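6. Setting Up the Beverage Station Task in Gurkik

This section explains how to prepare the two-handed serving task in the Gurkik control software. Complete Section 5 (Hand Calibration) before continuing.

6.1 Loading the Task

1. Start Gurkik and select Tasks, then Open.
2. Select the Plumumel station file. The planner loads 14 waypoints for each arm.
3. Confirm that both hands show a green status in the Devices panel.

CAUTION: Keep people clear of the table while either arm is enabled.

4. Select Hand, then Open Pose. Check each finger against the on-screen model.

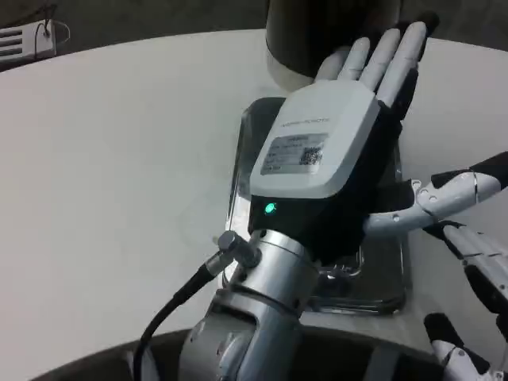

5. If a joint differs from the model by more than 3 degrees, repeat the calibration for that hand only. Save the result under a new name.

6.2 Checking Glass Detection

1. Place the glass on the drip grate, under the spout.
2. Select Perception, then Detect Object. An outline of the glass appears in the head camera view.
3. Move the left hand to the Approach pose at 50 percent speed.

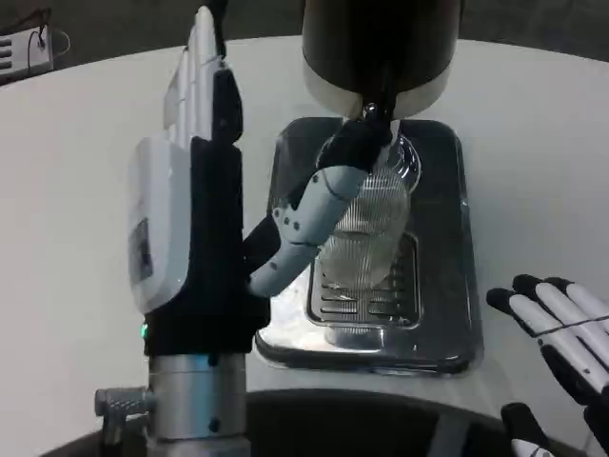 6.3 Adjusting the Grasp

1. Select Grasp, then Right Hand. Set the upper finger to the rim area and the lower finger to the underside of the glass.
2. Increase the closing force one step at a time until the slip warning clears.
3. Set the tilt limit before running the task with liquid in the glass. 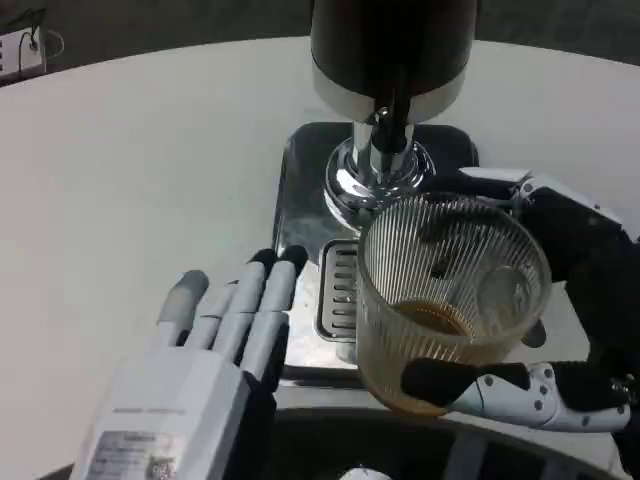 4. Select Save Grasp. The settings apply to the current glass model only.

NOTE: Clear glass may cause the outline to flicker. If error 339 appears, lower the detection threshold and repeat Section 6.2.

Requests for new glass models should be sent to Marcelle Guérin at Braro, with the task log attached.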